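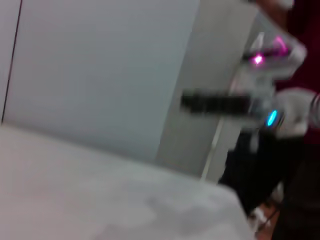 Jolen is a training method for two-armed robot manipulation, in which frames from wrist-mounted cameras are weighted by image sharpness before they are used in imitation learning. It was proposed by Sotiris Karras at the Redmont laboratory in Plollthorpe.

Background

A wrist camera moves with the arm that carries it, and the opposite gripper often crosses its view at speed. Motion blur then affects the gripper more than the table or walls behind it. Earlier pipelines either kept all frames or dropped the blurred ones – a step that also removed most of the fast reaching motions.

Method

Each frame receives a sharpness score computed separately for the moving arm and for the background. The score scales the frame's share of the training loss. No frame is discarded. Joint readings are used at full weight throughout.

Results

The method was tested on the Lau handover task, with 147 recorded demonstrations and 100 trials per policy. The weighted policy completed 70 trials. Most failures occurred during regrasping, where both wrist views were blurred at once. Training time rose by 2 percent.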